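Three weeks with the Pudia hand-held gripper kit

I have wanted to write this one up since September, and now that we've had the Pudia kit long enough to stop being polite to it, I think I can be fair. Short version for the impatient: I like it a lot! Longer version follows, with the grumbles left in.

For anyone who missed the earlier posts, we record people doing ordinary tabletop jobs so that a robot arm can learn from the recordings. We used to do it by steering a real arm with a second arm (slow, tiring, and the arm sulks in a corner half the day while somebody reboots it). The Pudia is a hand-held gripper with a camera on it. You pick it up, you squeeze, you do the job, and you move on to the next one. No arm in the building needed.

We bought ours through Prandstead, who sell it as a full kit or as bare grippers if you already have the software side sorted. We paid $1,110 per gripper, and I'll say right now that it isn't cheap, but I've spent more on worse things. The charging dock was another $226 and I'd skip it. It's a nice dock. It charges at exactly the same speed as the cable in the box.

So, how does it feel? Lighter than I was ready for. The last hand-held I tried was the old Stotamov, and after half an hour with that one my wrist wanted to go home. With the Pudia I did a whole afternoon of picking up small flat things and putting them down again, and the only part of me that complained was my thumb. The squeeze has a good firm stop at the end, so you know when you're closed without looking. The yellow fingertips are easy to keep track of in the video too, and if you've ever scrubbed through hours of gray fingers on a gray bench you'll know why I'm so pleased about that.

The wide lens took me longer to come around to. Everything bends. The first time I played a clip back I thought I'd set something up wrong, and I went through the settings twice before I found the page in the manual that says yes, it's meant to look like that. You get a huge amount of room in every clip, though, and I've stopped noticing the bend.

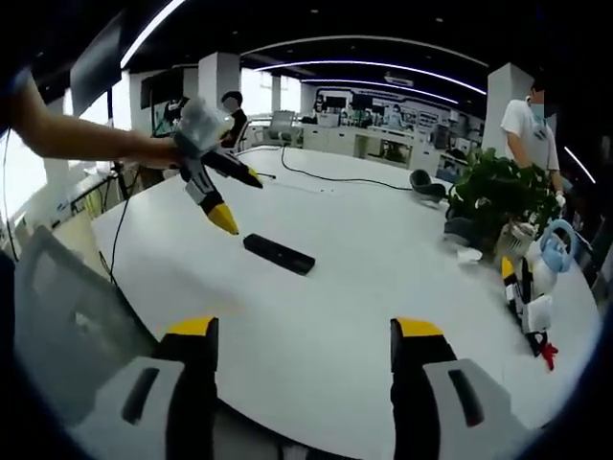
Odukoya wrote to me after my last post to say the wide view was the thing that put them off: too much background, too many people wandering through, and how is a model supposed to learn anything from that? They had gone back to a narrow lens and a plain backdrop and said they were sleeping better.

I get it, I really do. But I've gone the other way. I want the mess in there. A flat black thing on a white table is easy, so put a cable near it, put a plant on the table, have somebody busy with something else at the far side, and let the daylight in. Our arm is going to have to work in rooms like that, and with the narrow lens I was always losing sight of the thing I was about to pick up as soon as I turned my wrist. With this one I can come in from a silly angle and the object is still in view.

Flat objects, by the way, are where the Pudia shines for me. The fingertips are thin enough at the end to get a real grip on the edge of something low. On the Stotamov I had to nudge things to the side of the table and catch them as they tipped. Here I come in at a slant, squeeze, and lift. I still miss sometimes (more than sometimes before coffee), but a miss is useful too, so I keep those clips and label them.

Running more than one gripper at once is also better than I expected. Pairing was painless – hold the button, wait for the beep, done. If two of them are working over the same table, the clips stay lined up in time, and I've only had one afternoon where they drifted. A restart fixed it. I never found out what caused it and I've decided to let that go. 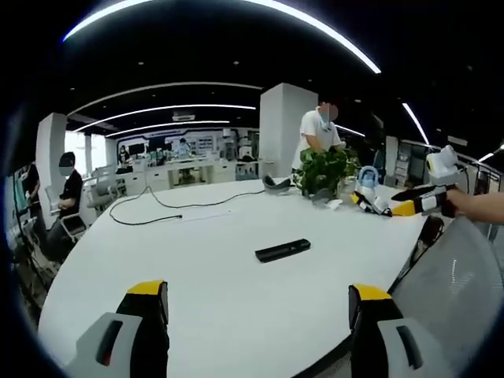
Remote control duty at the big table, Pudia in hand.

Now the grumbles. The carrying case has foam cut for the grippers but no space for the cables, so the cables live in my coat. The app saves clips with names that mean nothing to a human being. We reached 2,743 clips before I wrote a little script to rename them, and I should have done it on day one. The battery gauge is an optimist. It'll tell you there's plenty left and then the thing goes quiet in your hand. I now swap at lunch whatever it says.

Support has been good. I wrote in about a sticky finger slide late in the evening, and had a real answer from a real person inside 48 minutes, with a photo of which screw to loosen. It worked.

Would I buy it again? Yes, and I've already asked for one more. If you only need a handful of recordings, borrow one first. If you're going to be at it every day, get the bare grippers, leave the dock, and buy a bag with pockets.

Next post will be the rename script, plus whatever I work out about the battery.

3 comments

benchmouse
Thanks for the note on the dock, it was in my cart. Does the finger slide get sticky again after you loosen the screw?

tallgrass_r
We came from the Stotamov too and my wrist agrees with every word. I do miss its case, though. Room for everything!

quietloop
Please post the script soon. I have a folder full of those names and I'm scared to open it.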